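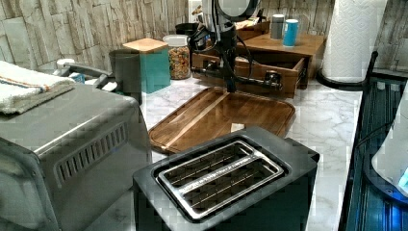
One reader of last term's handout objected that a drawer unit has no place on a worktop at all, as it takes up the depth needed for preparation. The objection holds for shallow counters. It does not hold where the unit stands against the wall and the clear strip in front is kept for the board.

Faramcombe Short Course in Kitchen Planning
Unit 3: Drawer units on the worktop

3.1 Clearance
A drawer needs free space in front equal to its full travel, plus room for the hand. Measure with the drawer open. In the Folley exercise the allowance is 318 mm from the front of the unit to the nearest fixed object. A chopping board may lie within this strip provided the drawer base passes above it. A toaster may not be used there.

3.2 The top surface
The top of the unit counts as a shelf. Keep light items on it, such as cups and small open boxes. Load it no deeper than the unit itself.

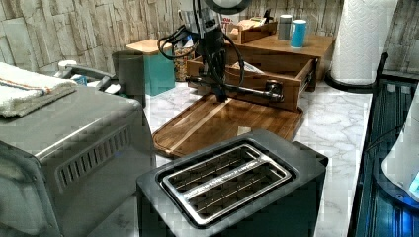
Esquivel disagrees on handles, and would fit a small knob to every drawer under 40 mm deep on the grounds that a bar catches sleeves. The course position is that a bar can be gripped at any point along its length and suits a drawer approached from one side. Either is acceptable in coursework if the choice is stated.

3.3 Contents
Assign one class of goods per drawer. Bagged snacks go in flat, below the level of the sides,

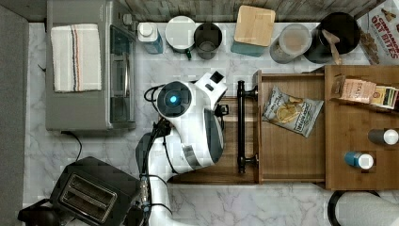
and boxed goods stand outside, with the printed face outward. Jars and canisters go in a row along the back of the counter, lids accessible.

Coursework: draw your own worktop in plan, drawers closed and open, on the Zesten grid sheet. Mark all clearances in millimetres. Due in April.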